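4.2 How forecasters worded showers and cloud

The second part of the study looked at the short text forecasts issued for the four districts of Jindmont, Morkemex, Onyeka and Piltell. These are the brief paragraphs most people read in the morning: a line on the sky, a line on the wind, and a range of high temperatures. We collected 200 of them, starting in April, and compared each one with what the district station recorded between 6 a.m. and 6 p.m. the same day.

All forecasts were read twice. In the first reading we marked the words used for cloud ("some," "partly," "areas of," "mostly") and in the second the words used for rain. Where the two readers gave different marks, the forecast was set aside and read again at the end.

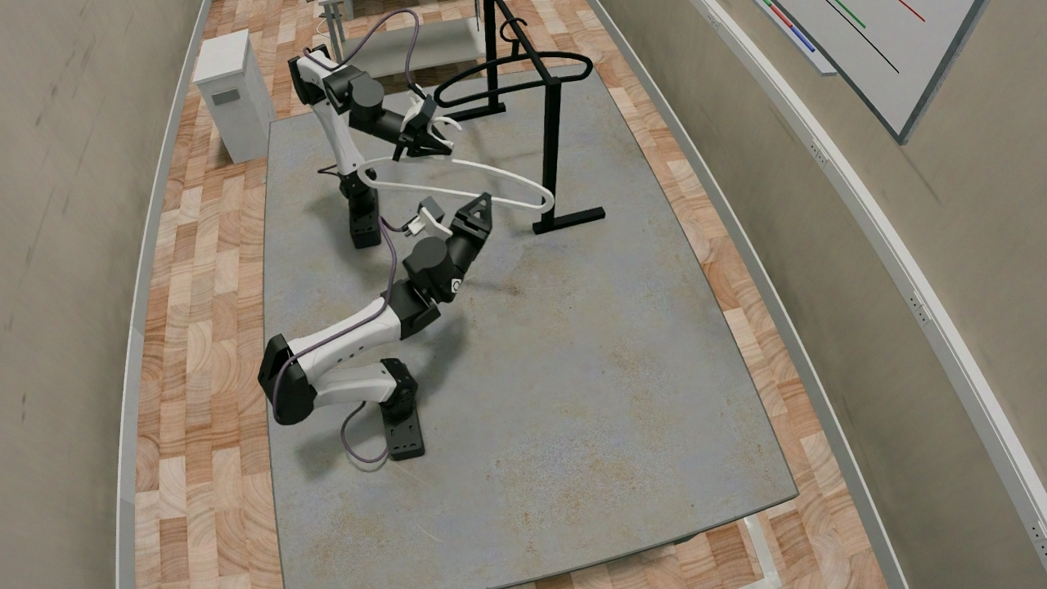 Figure 3. Rendered view: two arms at a gray tabletop with a white clothes hanger between them.

The word "some" gave the most trouble. In Jindmont it was used for days when high cloud thinned the sun but never hid it, and also for days when low cloud sat over the hills until noon. A reader could not tell these apart from the text. In Onyeka the same word was nearly always paired with a time or a direction, such as "some cloud in the east before lunch," and the match with the station record was better. We take this as a sign that the extra phrase did the work, although the Onyeka forecasts also came from a flatter district with a simpler sky.

Rain wording was more even. Of the 200 forecasts, 60 used the word "shower" or "showers," and in 38 of those the station recorded measurable rain. The other 22 should not all be counted as misses. A shower can pass a few miles from the gauge, and in Piltell the only station is at the southern edge of the district, well away from the higher ground where showers tend to form. Forecasts that said "rain" with no other word did better, but these were issued mainly ahead of broad fronts, when the call is easier to make.
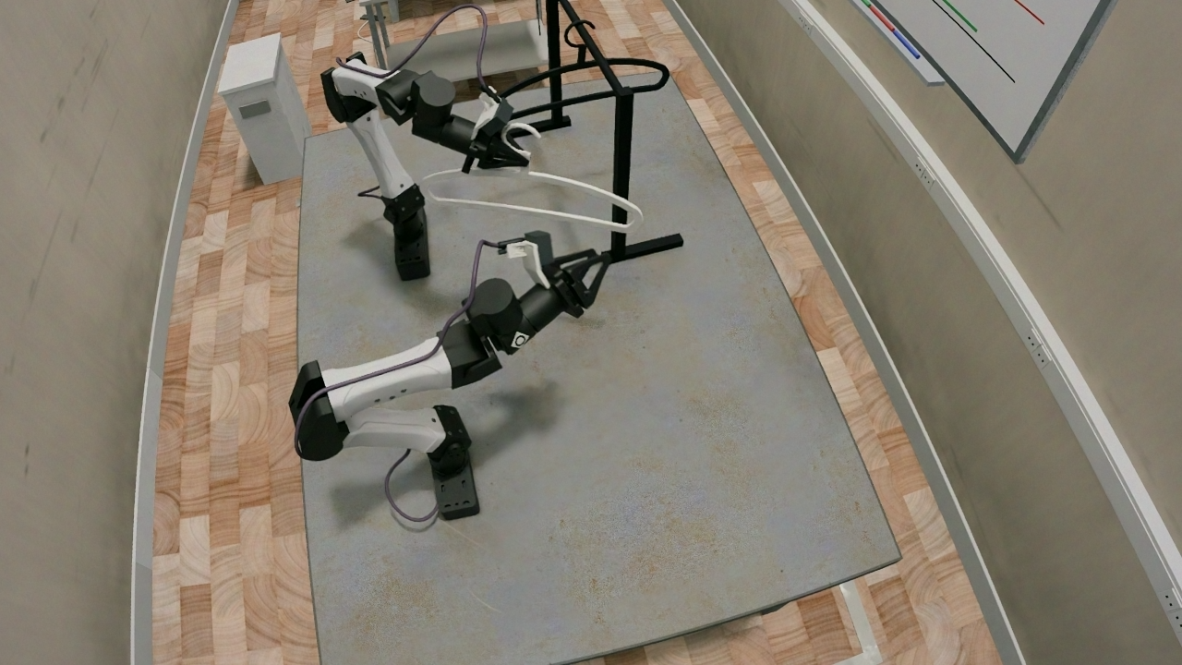
Lakmal Sikder, commenting on an earlier draft, objected that a district forecast should not be judged against one gauge at all. If showers are expected in the east and fall in the east, Sikder wrote, the forecast was right, whatever the station in the south recorded. We agree with this for Piltell and Morkemex. For the other two districts the station is close to the middle, and the people who read the forecast live mostly near it, so we kept the comparison as it was and report those two separately in the next section.

Wind lines were short and changed little from day to day. Most gave a direction and a strength word, either "light" or "fresh." Only Morkemex gave the time of a shift with any regularity, and there the sea breeze makes the afternoon turn easy to foresee. Bethel Birhane read the wind lines a third time and found that "light winds" was often kept in the text on days when the station record showed a steady breeze after 2 p.m. The wording seems to have been carried over from the previous issue – a habit also seen in the cloud lines, though less often. 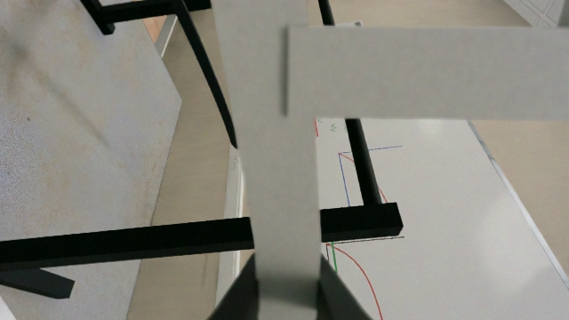 4.3 Temperature ranges

Each forecast gave a range for the high, usually three or four degrees wide. We scored a range as correct if the recorded high fell inside it or on either end. Wider ranges score better by this rule, so we also noted the width and compared only forecasts of equal width across districts.

Onyeka and Jindmont came out close together. Morkemex was lower, with most of its errors on days when the sea breeze came in early and held the high down. Piltell had few large errors but many small ones, nearly all on the cool side, and we suspect a fixed offset in the guidance that was never updated after the station was moved. 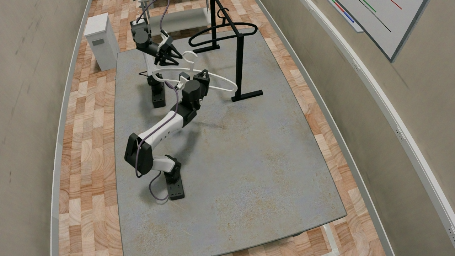

A district range has to cover every place inside the district, and this is where narrow ranges run into difficulty. One number for the coast and another for the inland valleys would help, but the format leaves space for a single line. The range treats a district as even, when in practice it is closer to the tabletop in Figure 3 as seen in the last view, where the blue-gray surface carries one blotchy patch toward the lower right and another near the lower left corner. An average taken over the whole would match neither patch very well. In Morkemex the coastal strip and the inland basin could be given separate ranges at little cost, and we return to this in Section 5 along with the 100 forecasts held back for checking.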